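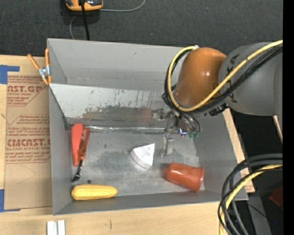 A tool that lives at the bottom of something is a tool you'll buy again, Hanane Saber wrote to me after my last post, and then she went on for two more paragraphs about her father's garage, which I enjoyed very much and have read to my husband twice. Her side of the argument is pegboard. Everything hung up, everything outlined in marker, nothing in a bin ever. I promised I'd answer properly, and it has taken me most of January.

I am a bin person, Hanane. I've tried to be otherwise. When we moved to Plutmont I put up a pegboard in the back room, four feet wide, painted a nice soft green, and I spent a whole evening arranging the hooks. It looked wonderful until spring. Then a pair of pliers went out to the fence and came back to the windowsill, and the hook they belonged on got an extension cord instead, and before long I was hanging my gardening hat over the outline of a hammer. The hat is still there. It's a good spot for a hat.

What suits me is one large open bin on a table, where I can see down into it standing up. The gray kind with the sides that slope in toward the floor is my favorite, because small things slide down to where you can get at them. They do scuff. I used to mind that and put down a sheet of shelf liner, but the liner curled at the corners and the little screws got underneath, so out it went, and now I let the floor get as scratched as it likes.

The other thing I've come around to is color. Look at the two tools down at the left side of the gray bin in the photo, the flat red-orange one and its neighbor with the see-through dark red handle. You'd find either of those in a second against all that gray. My own old favorites have black handles and I've lost every one of them at some point, once for a whole summer (it was in the pocket of the other coat, the one I only wear for raking). So when a handle wears out, or a cousin asks what I'd like for my birthday, I say red. Orange is fine too. My mother-in-law found me a yellow-handled putty knife at the Ait Ali store out on Route 554 and I was happier with it than is probably reasonable.

I spent this past week going through the lot of it, and since several of you asked how I do it, I'll try to set it down in order, although I didn't do it in much of an order myself.

First I take everything out and spread it on an old bedsheet. A fitted sheet is no use, it bunches. Then I wipe each thing with a rag and a little Canura oil, which smells like a bicycle shop and takes rust off scrapers if you're patient – I do the blades while the radio is on and don't hurry. Handles get warm water and dish soap and a good long dry on a towel by the stove. I don't sort at this point. I used to, and I'd end up with seven piles and a cold cup of coffee and no room to kneel.

Then I put back only what I've used since the last time. That's the whole trick, as far as I have one. The rest goes in a box with the month written on the lid, and if I haven't gone digging in it by summer, it goes to Yatziri Zamudio's porch sale. She sold more than 100 of my odds and ends there last year and charged me nothing but a lemon cake. A set of Jerkside wrenches went for 20 dollars, and I missed them by the weekend, but only the 3/8.

The bits and fasteners I keep apart, in jam jars with the labels soaked off. I know some people put a divider in the bin, and I did try one, cut from the lid of a storage tub. It tipped every time I reached past it. Long things like to lean in a corner and short things like to lie flat, and if you leave them alone they'll more or less settle it between themselves. I keep my drivers and scrapers at the left, handles up, because I'm left-handed and that's where my hand goes.

Hanane will say that I've just described a pegboard lying down. Maybe so! I'd only add that I can carry mine to the kitchen when the cabinet door comes off its hinge again, which it did on the very evening I finished, and I had what I needed before the soup boiled over.

I still owe you all the post about the paint cans. Some of them are older than my marriage and I haven't had the courage to pry off the lids, but the weather's supposed to turn mild toward the end of the month and I'd like to do it with the door open. If anyone has a good way of getting a stuck lid up without bending it, leave me a note in the comments. I've already ruined one scraper on the hallway blue.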